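Setting the gripper height over a cloth

Posted January 5, 2023 by Tomos Llewellyn

After the arm was assembled in our shared workshop in Gurnance, the first real job was to teach it where the table is. On bare wood this is easy. On cloth it is more tricky, as the folds lift the surface a little and the fingers catch in them. These are the steps I use now. English is my second language, so please write if some step is not clear.

What you need

The arm with the gripper fitted, a piece of cloth bigger than the working area, a plastic cup and a ruler. My controller is the small Celodik board, but the order of the steps is the same for any other board.

Step 1. Lay the cloth

Put the cloth down and pull it by hand from the corners. You do not have to iron it. Small folds are good for the test – later you will have them anyway. Choose a plain colour, so the cup is easy to see.

Step 2. Check the cable

Move the arm slowly by hand through its whole range with the power off. The cable must make a loose curve and never become tight. Llinos Lougher pulled out a connector in this step last year, and we had to solder it again.

Step 3. Find the zero

Switch on, and lower the gripper in steps of 2 mm until the fingertip touches the cloth. Write down the value. Mine was 251. Now repeat it on top of a fold and keep the higher of the two positions as your zero.

Step 4. Set the travel height

The travel height must be more than the height of the cup. Measure the cup with the ruler, add 8 cm, and save this as the height for all sideways moves.

Step 5. Approach the cup

Start the sideways move at low speed and keep one hand at the stop button. Let the arm come from the left and the back. 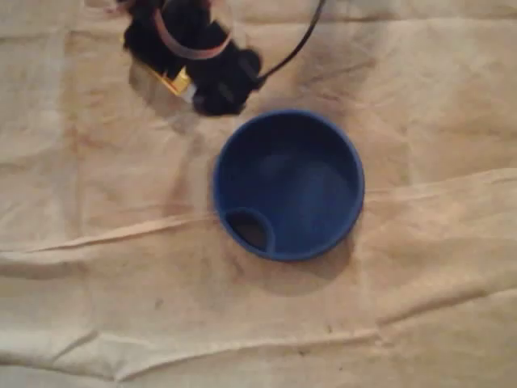 The gripper up and to the left of the blue cup, with bare cloth between them.

If the fingers come too near the rim, stop, go up and correct the travel height. Do not correct it while the arm is moving. I tried this and lost my zero.

Step 6. Repeat

Turn the cup a little, move it to another place on the cloth and run the approach again. When two runs in a row go well, save the settings under a new name. Eifion Maddocks keeps his in a paper notebook also, and I have started to do the same.

In February I will write the second part, about closing the fingers on the rim.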